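6 Preparing and mounting tissue sections

Read this chapter before loading the Posska slide stage for the first time. It covers sections cut from frozen blocks. For wax-embedded tissue, see chapter 7.

6.1 Before you start

You will need:

Coated slides, the kind sold for frozen sections
A fine brush, kept in the cryostat
The Trallex block holder, medium or large
Cold fixative in a lidded jar
A pencil (ink comes off in the fixative)

Put the block holder, brush and anti-roll plate in the cryostat chamber and leave them there for at least an hour. Slides stay outside at room temperature. A section will not melt onto a cold slide properly and tends to lift at the first wash.

Caution: The blade guard must be down whenever your hands are in the chamber and you are not cutting. This applies when brushing away scraps and when changing blocks.

6.2 Cutting

1. Fix the block to the holder with a small amount of embedding medium. Wait until the medium has turned fully white.
2. Lock the holder in the cutting head. Turn the block so that its longest edge is upright.
3. Trim until the full face of the tissue shows. Use the coarse setting for this and change back afterwards.
4. Set the section thickness. Most users of the imaging protocol work at 10 microns. Brain tissue may need to be a little thicker.
5. Discard the first few sections after any change of thickness.
6. Lower the anti-roll plate and cut with one slow, even turn of the wheel.
7. Lift the plate. Hold the slide face down above the section and bring it close until the section jumps across. Do not press.

Note: If sections curl, the plate is either too warm or set too far back. If they crumble, the chamber is too cold. Raise it by two degrees and wait before trying again. Fine lines running down every section mean a nick in the blade – move along to a fresh part of the edge.

6.3 Fixing and washing

1. Let the slide dry in air until the section looks matt.
2. Lower it into cold fixative for 5 minutes.
3. Wash three times in clean buffer. Pour the buffer down the side of the jar and never straight onto the tissue.
4. Pass the slide through 70 per cent ethanol if it is going into storage. If you are staining the same day, leave this step out.

Caution: Fixative fumes are harmful. Work in the fume cupboard and collect all waste in the marked bottle.

Stored slides keep for several weeks in a sealed box with drying beads. Let the box come up to room temperature before opening it, or water will settle on the sections.

6.4 Staining and loading

1. Draw round the tissue with the barrier pen, leaving a gap of a few millimetres.
2. Add enough stain to cover the tissue. For the red marker, use the dye read at 633 nm.
3. Keep the slide flat in a dark, damp box. A lunch box lined with wet tissue paper will do.
4. Wash, drain the slide on its long edge and add one drop of mounting medium.
5. Lower the coverslip at an angle so that air is pushed out to one side.
6. Slide it into the stage, label end towards you, until the spring clip clicks.
7. Choose New slide on the screen and enter the block number by hand.

Note: Firmware 195 and later will refuse to scan if the clip is open. Earlier versions scan anyway and lose focus halfway across. Check your version under Settings, then About.

If bubbles remain under the coverslip, leave the slide flat overnight. Small ones often clear. Large ones over the tissue mean soaking the coverslip off and starting again from step 4, and it is worth checking that the tissue has stayed put when you do.
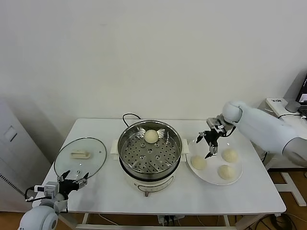

Galway, May

Changes to this chapter since the last printing: step 7 of section 6.2 has been reworded after several users reported torn sections. The earlier text told readers to touch the slide to the plate. The storage advice in 6.3 was added at the request of Melur Ngui, and the table of dyes has moved to appendix B.

6.5 Cleaning up

1. Lock the wheel and take out the blade with the magnet tool. Put it straight into the sharps bin.
2. Brush scraps into the tray and empty it while they are still frozen.
3. Wipe the stage with a lint-free cloth and a little ethanol. Keep liquid away from the lens opening.
4. Run the park routine before switching off at the wall.

Caution: Never spray cleaner directly onto the stage.

Spare clips and block holders can be ordered from Mac an tSaoi. Quote the number on the underside of the stage. Corrections to this chapter go to Declan Mac Carthaigh, and questions about dyes to Mahtab Kermani.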